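Notes from the Workshop, June
Can a machine tidy the shop yet?

Every few months a reader writes to us with the same question, and the question is always a little impatient. We have cars that park themselves and phones that understand our grandmothers, so when will something come and do the tidying? I have put off answering because I wanted to spend some time with people who try to make it happen. This month I did, and I will report what I learned, also the parts which were less exciting than I hoped.

Let me begin with the good news. Moving a known object from a known place to another known place is now quite ordinary. At Vanden, a small company which packs bathroom fittings, an arm has been doing this for 2 years. It takes a box from a belt, turns it, and sets it down on a pallet. The people who work beside it do not look at it any more, and I think this is the best compliment a machine can receive. But the arm at Vanden has never met a soft thing, and when a box arrives with a torn corner it stops and waits for a person.

Soft things are where the difficulty starts. A cup has one shape. A cap has many, depending on how it was put down and who pressed it last. If you pick it up by the brim, the crown drops. If you pick it up by the crown, it folds a little between your fingers, and you feel this and correct your grip before you have thought about it. The engineers at Pronell, who make software for picking, told me that caps, socks and gloves gave them more trouble than anything in a toolbox. Their test is simple to explain: take one cap from a shelf edge and leave its neighbors where they are.

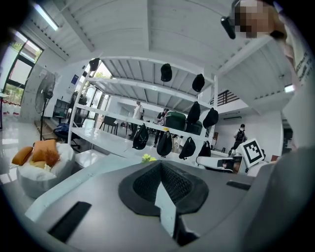 The second half of that sentence is the expensive one. In a shop, things hang close together, and they touch. A person reaches in from the side, or from below, and moves the next item away with the back of the hand. We do it without a plan. For a machine, each of these small movements must come from somewhere, and at present the most promising source is a human being who does the same job many times while a handheld gripper records how it was done. The idea is that the machine learns from the movement of the tool, so the person holds a tool which has fingers like the ones the machine will have.

I was allowed to try one, and I was bad at it. With my own hand I can hang a cap in a moment. With two stiff fingers at the end of a handle I needed several attempts, and I dropped one on my shoe. It made me more patient with the robots. It also made me understand why a company such as Zavance, which plans to offer shelf work to clothing shops, does not promise a date. Their last trial ran for 4 hours after closing time, in a shop with real goods, and the robot put back 80 items. A new shop assistant would do this before the first coffee. On the other hand, the robot worked with the lights turned low and did not need to be asked twice.

And the home? I am sorry to say that the home is harder. A shop has at least an idea of where everything belongs. In my apartment the scissors live in three different drawers, and the cushions travel. At Olteanu they study this problem, and they have chosen to look only at the last 30 minutes of the evening, when a family picks up what the day has left on the floor. They have a machine that can collect toys into a basket. It is slow and it is careful, and it treats a sleeping cat as furniture, so it goes around. What it can't do is decide. A sheet of paper with a child's drawing and a sheet of paper with an old shopping list are the same object for it, and I would not like to be the one who explains the difference to the child.

So my answer to the readers who wrote is: partly, in some places, and under supervision. If your work is boxes, you can probably get help now. If your work is hanging goods, I would ask again in a couple of years and keep the staff you have. If it is the living room floor, please continue as before.

One reader asked whether she should wait with buying a new vacuum cleaner. No, please buy it. The round ones which drive by themselves are also fine, as long as you lift the cables first.

Next month I will write about window cleaning, where the machines climb the glass and the question is how they behave at the corners. If you have one at home, send me a few lines about it, good or bad.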